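Do We Need Another Loyalty Card?

The grocery store in Umberg wants me to join its rewards club again. I have 345 points already. As far as I can tell, they buy me a discount on yogurt I don't eat.

I keep hearing that these programs save families money. Maybe. The shelf prices went up the same month the club started – a coincidence, I'm sure.

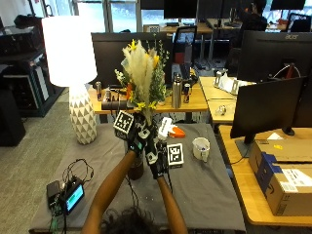

The drugstore over in Corkcombe is worse. You need 1595 points to get $2 off, and they expire in January. I asked at the counter how many people ever get there and got a shrug.

Just put the real price on the tag. I'd drive farther for that.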